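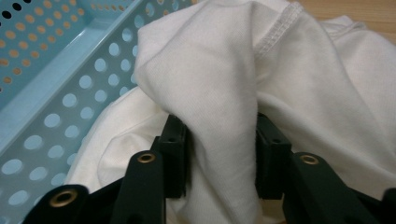

Issue 106, page 3

Lisasdale book swap shelf moves into the old ticket office

The book swap shelf at Lisasdale station has a new home. From 3rd September, readers can find it inside the old ticket office, on the side of the building that faces the car park. The room was closed for many years and was used only to keep signs and spare chairs. Now it has a new floor, a heater, two long benches and shelves on three walls.

The shelf started as one bookcase in the waiting room. People who travelled to work left a novel there in the morning and took another one home in the evening. It grew faster than the bookcase did. By last winter the books stood in two rows, and a person who wanted something from the back row had to take out the front row first. On rainy days, when the waiting room was full, this was not popular with the other passengers.

At the last count there were 643 books. More than half are crime novels and family stories, and the next biggest group is books for children under ten. There is also a small but good shelf of poetry, and one shelf of books in other languages, mostly Italian, Greek and Vietnamese. The organisers would like to have more of these. They would also like more large print books, which leave the room on the same day they arrive.

The rules have not changed. You may take a book without leaving one, and you may leave a book without taking one. There is no card, no date stamp and no fine. If you love a book very much, you can keep it, but please bring a different one when you are able. School textbooks, old magazines and encyclopaedias cannot be accepted, as there is no place for them and it costs money to take them away.

What is new is the reading group, which has borrowed its idea from the book blogs. Each month the group chooses one title, and every member copies the first sentence of any other book they are reading at that time onto a paper slip. The slips go on a board beside the door, with no title and no author. Visitors can guess the book and write their answer underneath. The right answers are put up when the group meets again. In the trial month the board was filled in nine days, and one slip received eleven different guesses, all of them wrong. It came from a cookery book.

The first title for the group is Iltine, a short novel about two sisters who run a ferry on a cold lake. It has only 200 pages, and it was chosen for this reason. Some members said they had not finished a book for a long time and were a little afraid to begin with a thick one. The second title will be The Sasum Letters, a story told completely in letters between a teacher and the mother of her pupil. The group has four copies of each to lend. These copies have a yellow sticker on the back and are the only books in the room which must be returned.

The group meets in the ticket office in the evening, after the last of the busy trains. The door is open half an hour before, and there is tea. You do not need to have finished the book. You do not even need to like it - at the trial meeting the longest talk was about a novel that most people had stopped reading at chapter four. Members who cannot come in person may send their thoughts on paper, and these are read aloud at the start.

Children have their own hour on the first weekend of the month. The low shelves near the window are for them, together with a rug and some cushions given by families in the neighbourhood. A different picture book is read each time, and after it the children may draw a new cover for the story. The best-loved covers are kept in a folder, so that other children can look at them. Parents are asked to stay in the room.

The furniture was paid for by a small grant and by the spring cake sale. Katayama, the framing shop on the main street, made the notice board and gave it to the group without charge. The shop has also agreed to take book donations at its counter during opening hours, for people who do not pass the station. One bag per person at a time, please, because the space behind the counter is narrow.

Not everybody was happy about the move. A few regular travellers wrote in the comments book that they will miss having the books beside the platform, where it was possible to choose one in the two minutes before the train. As an answer to this, one short shelf will stay in the waiting room. It will hold thin books only - short stories, poems and travel writing - and it will be filled again every morning from the main collection. If it works well, it will remain there.

In December the group plans a wrapped book evening. Each person brings one book in plain paper, with only three words written on the outside to describe it, and goes home with somebody else's. The place for this is not yet decided, because the ticket office can seat no more than two dozen people. The details will be printed here when they are known.

The ticket office is open every day from the first train until eight in the evening. The entrance has a ramp, and the door is wide enough for a wheelchair or a pram. Toilets are in the main station building. Dogs are welcome if they are calm and on a lead, but not during the children's hour.

Anyone who wishes to join the reading group can write their name on the list inside the door. There is no fee. The group is also looking for one more person to help put the books in order on weekday afternoons, and for a good reading lamp, as the corner by the poetry shelf becomes quite dark after four o'clock.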